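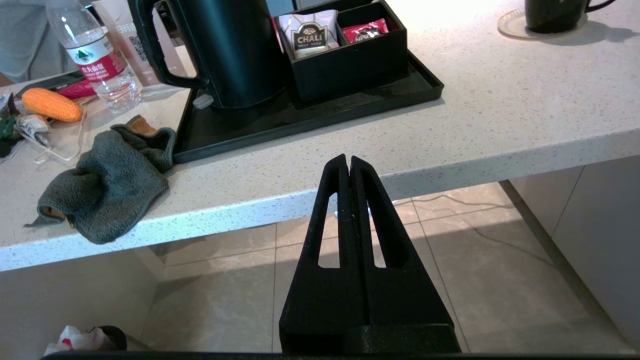 Buy the stiff fingers and be done with it, was the advice from a reader in February, when I mentioned that I'd be trying out grippers for a feature. Soft ones wobble, the message went on, and a wobble at the fingertip ruins everything further up the arm. I wrote back to say I'd keep an open mind, and then spent the next 4 weeks slowly losing it.

I had two on loan. The Hillano has matte black plastic fingers, tapered, with a long slot through the middle of each one, and it shuts with a flat little click that I came to like a lot. The Onda is the squashy one, all rubbery pads, and it closes like somebody shaking your hand at a funeral. Both went on the same arm, a Nukau from 2017 that groans when it's cold (so do I), with an Ojo camera on the wrist looking down the fingers.

I didn't want wooden blocks on a clean bench. Everybody tests with wooden blocks! I wanted a speckled worktop with a crumpled microfibre cloth on it, a corn cob, a water bottle, a kettle on its tray, sachets in a caddy, the sort of clutter you get wherever people make tea.

Cloth first, 30 goes with each. The Hillano did far better than I'd guessed, mostly because those narrow rounded tips can get in under a fold and nip it. The Onda kept patting the thing like a cat. Corn went the other way: the pads wrapped round it and held on, while the hard fingers sent it rolling twice, once right off the edge. Sachets were dull with both, and I'll spare you my notes.

What surprised me was how much the camera mattered. With the Hillano closed you can see the floor through the slots, so the Ojo loses less of the view just where you need it, and I stopped overshooting the front of the counter after the first afternoon. The Onda's pads are fat and block the lot. I ended up steering by guesswork and bad language.

So the reader was half right, and I've said so in my reply. The Onda goes back first. I've asked to hang on to the Hillano until I've had a proper go at mug handles.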